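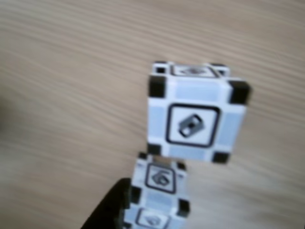
Jaxon Hawthorne wrote in to ask whether stacking cubes are just posh baby bricks, and whether a grown adult could be seen doing it at the kitchen table of an evening. Yes to the second bit, Jaxon! The first bit I'll come to.

Home – Cubes – Puzzles – FAQ – Contact

Stacking cubes: your questions
Posted in January by Wanden

I get a fair few messages about cubes, and most of them ask the same things, so I've put my answers on one page. I'm no expert, I just like them a lot and have a cupboard full.

So are they baby bricks?

Well, sort of. You pick one up, you put it on another one, you try not to knock the lot over. But the sort I write about have a different symbol on each face, so there's a bit of thinking to do about which way round each one goes. My own set has black corners and a symbol in a black square on every side, and I find the black corners a real help when I'm lining up one cube over another. Plain white cubes all blur into one another after a while (or maybe that's my eyes).

What do you do with them once you've stacked two?

Stack a third! Or take them down and start again with a different face on top. The game I play most is called Pliluvow, which a friend's family made up and which has more rules than it needs. You draw a card, the card gives you a symbol, and that symbol has to end up facing the ceiling on the top cube. If you get it wrong you take the whole stack down. We play to 5 points, and a round takes as long as a cup of tea unless somebody argues.

Do I need a special table?

No, but I'd go for a hard one. I've tried carpet, a tea tray on the bed and a garden table with slats, and the garden table was the worst of the three by a long way. A plain wooden table is lovely. Clear it first – I once played round a fruit bowl and spent more time looking for cubes behind the bananas than stacking them. If yours wobbles, fold a bit of card under the short leg.

How do you get them to line up?

Go slowly on the last little bit. I hold the cube by two opposite sides, bring it over the one below, and look at it from the front and then from one side before I let go. Most people only check the front, and that's how you end up with a stack that looks perfect from your chair and is hanging off the back. A slight tilt as you come down is fine, so long as you level it off before it touches. If you catch a corner, lift straight up again and have another go. Don't try to shuffle it across, you'll only take the bottom one with you.

I can't tell which way up the symbols go. Does it matter?

For free stacking, not a jot. For Pliluvow it does, and this is the thing I get asked more than any other. My answer is to pick a way up on the first evening and write it down. I've got a sheet of paper with all of ours drawn on it, badly, with a little arrow next to each. One of them looks like a hook to me and like a snail to my sister, and we've agreed to differ, but we do both agree where the top is.

What's the tallest you've managed?

Not telling. All right, it's not very tall. There's a club called Lalano that meets on a Friday and they'd leave me standing.

How do I clean them?

A barely damp cloth, then a dry one straight after. I don't put mine in a bowl of water and I don't scrub the symbols. Dust gets into the join by the corners and a soft old toothbrush sorts that out nicely.

Where do you keep yours?

In a shoebox, with a tea towel folded in the bottom. I did buy a proper box with compartments, and it was very smart, and it took me so long to get everything back in that I stopped getting the cubes out at all. The shoebox lives on the shelf by the kettle.

Can I mix two sets?

You can if they're the same size, and do measure, as a tiny difference shows up fast in a stack. I've got an older set from a shop called Sotiropoulos and those cubes are a touch smaller than my white ones, so they stay in their own bag. They make a decent top cube, mind you.

Are they any good for children?

My nephew loves them, though he's more interested in the falling down than the stacking up. With little ones I'd forget the cards and just play matching: find the face that's the same as mine. He's quicker at it than I am. Check the cubes over for anything loose before you hand them across, and play on the floor if the noise of them hitting the table drives you up the wall.

I've lost one. Can I still play?

Course you can. Take that card out of the pack and carry on. And look under the cooker, mine was under the cooker.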